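Wednesday

Up early for the open day at Bunside, which I had put down for in January when it seemed a long way off. Two buses and a walk past the tile warehouse. Hanna Makowska had saved me a place in the queue and half a cheese roll, so I can't complain, though I did, about the wind.

Badge, lanyard, free pen. The pen says Ruangrit on it and stopped writing at the word "lanyard", so this is being finished in pencil.

First there was a talk. A man from Sernorik showed us a graph going up and then, for balance, another graph going up. They want their machine to handle clothes in ordinary homes, and for that it has to be shown how people do it, over and over. They have 1256 goes recorded so far and someone asked how many they would need. "More," he said, and moved to the next slide. It had 500 written on it in very large figures and I never found out what of.

Then the folding, which was what I'd come for. Yen-ting Yang ran it and was far more patient than I'd have been with a room of people all asking when it would do ironing. You don't use your hands, you use a pair of grippers held by their handles, like very dear salad tongs, and you work the cloth over with the little blue pads at the tips. She made it look like nothing. Then Hanna had a turn and made it look like a fight in a launderette. I have been folding clothes for the best part of 70 years if you count dolls' things, and I could not get one corner to meet another. It took me 4 tries to pick up an edge at all — the pads kept closing politely on air.

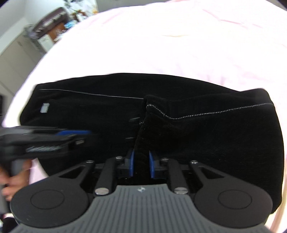 Black on a pale sheet, one side folded over. White stitching a great help to those of us without our reading glasses.

Asked Yen-ting whether black was harder. She said dark cloth was a nuisance because you lose the edges, and I said I could have told them that for nothing, having done the school wash every Sunday night for years. She wrote it down, or wrote something down.

Tea was at the Pladwood stand, where they were showing a cupboard that opens itself. It opened itself into Hanna's elbow. Nice biscuits, the oat sort. We missed the quarter past four and had to wait for the slow one, and when I got in the airing was still on the chair where I'd left it, so I shut the door on it and had soup.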